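Jun 21, 2021

Baver two-arm kit, on loan from Kohlhase, second lot of notes. Waltraud wants a yes or no on buying before the loan runs out in August, so I'm writing more than I usually would (sorry, Jannik, you'll have to scroll).

## Setting up

Took me 155 minutes from lids off to both arms answering, and a fair chunk of that was me with the wrong hex key. The manual is decent up to the page on pairing the arms and then goes very thin. It tells you to set the left arm's address and never says where! It's under Service, then Bus, then the second tab. Written on tape on the controller now.

Firmware is 1523 on both. Kohlhase say there's a newer one, but the Skumthorpe lot had trouble with their grippers dropping out after updating, so I'm leaving well alone until somebody there tells me it's sorted.

## Cloth

Rigid stuff was fine last time, so today was cloth on the black table, with the yellow one to start. I drove it by hand from the leader handles first, just to get a feel for how low I could bring the fingertips before they touched. The thin black plates are lovely for this, much better than the fat rubber pads on our old Grarnham, which push the fabric along in front of them like a snow plough.

What I don't like is the wrist camera. As soon as I move at any sort of normal speed the picture smears, and the print on the cloth goes to mush. I had the shutter on auto. Next go I'll fix it short and bring the bench lamp over, because the ceiling lights on their own won't be enough.

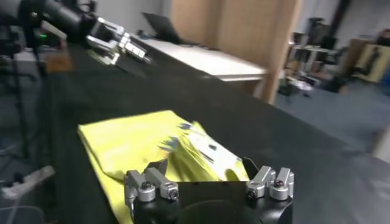

## Numbers, such as they are

- Grip force: 30 on their scale (no units anywhere, I've asked). Higher than that and it leaves a crease.
- Speed cap: 60 per cent. I tried full and didn't enjoy it.
- Lag on the handles: small but it's there. Jannik noticed it before I did.

## Where I've got to

I like it more than I expected to. The arms are quiet, the fingers come off with two screws, and the support bloke at Kohlhase picks up the phone. Against that, the price with the service plan is over double what we paid for the Grarnham, and the plan doesn't cover fingertips, and we WILL bend fingertips.

Waltraud, could you ask them whether the plates are sold singly or only in sets? Their parts list can be read either way.

Still to do: short shutter, lamp, then the same cloth again with the left arm leading. Jannik has the controller booked after lunch so it'll be tomorrow.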